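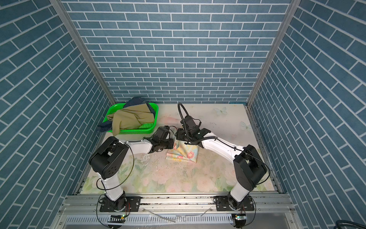
How often should a laundry basket be emptied?
Before the jeans start climbing out. Twice a week suits most households.

Carance Perforated Basket, bright green

Plastic, with a grid of holes down the sides so that yesterday's shirt can breathe while you ignore it. Wipes clean with a damp cloth. Holds one person's week, or one teenager's afternoon.

Colour: green, and only green. We did ask.
Order code: 227
Price: 19.00
Delivery: 3 working days from our Mudanberg shop
Not suitable for tumble dryers, logs or cats, although cats disagree.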